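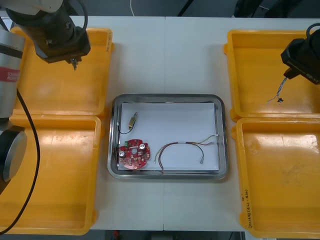 Planning for Two Arms, Part 2: Shared Workspace and Task Order
Course notes, Friederike Lindemann
Reading time: 2 minutes

Last week we planned for one arm with everything else standing still. Now the second arm is an obstacle that moves, and the planner has to know where it will be, and when.

The lab task is sorting. Parts start in the steel tray in the middle, and each one goes to one of the yellow trays. Both arms can reach the steel tray, so that is where conflicts happen.

1. Zones

We split the table into three zones: left, right and shared. The shared zone is the steel tray plus a margin of 50 mm on every side. An arm must hold the zone lock before any link enters the shared zone. Checking only the gripper is a common mistake in student code. The forearm and wrist take up far more room than the fingertips do.

The lock is handled by the Usell scheduler. A request looks like this:

request_zone(arm, zone, timeout_ms=200)

If the request times out, the arm stays where it is and asks again. It does not back away. Backing away caused most of the deadlocks in the first version of the lab code, when both arms kept yielding to each other.
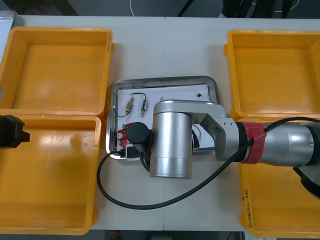 2. Cables in the collision model

The arm model you load from the robot description file has links and joints only. Cables are missing. For this lab we add each cable as a chain of capsules with a generous radius and update it from the joint angles. It is a crude model. It is good enough to reject paths that drag a cable through the parts.

Cables on the parts themselves are a different problem. A wire harness changes shape when you lift it, so do not treat it as a rigid body. Plan the lift straight up first, then take a new depth reading, then plan the sideways move with a bounding box around whatever is hanging from the gripper.

3. Task order

Let each part have a cost for each arm, equal to the planned path time. Picking the cheapest pair every time (greedy order) is fine when the parts are spread out. When they lie close together, one arm ends up waiting. Add a penalty for lock waiting time and compare the two results.

Parts that overlap need an ordering constraint: the top part goes first. The perception node publishes these as pairs. Read them before you build the cost table.

Exercises (hand in by Thursday)

a. Draw the lock states for two arms and mark any state where neither can move.
b. Run the greedy order on log 9 and report total waiting time per arm.
c. Repeat with the waiting penalty. Explain any part that switched arms.

Questions on the logs go to Uldis Grīnberga.

Related notes
Part 1: Planning for One Arm
Depth Readings on Shiny Surfaces
Part 3: Recovering from a Failed Grasp

Contact | © Drastside Robotics Course | Back to top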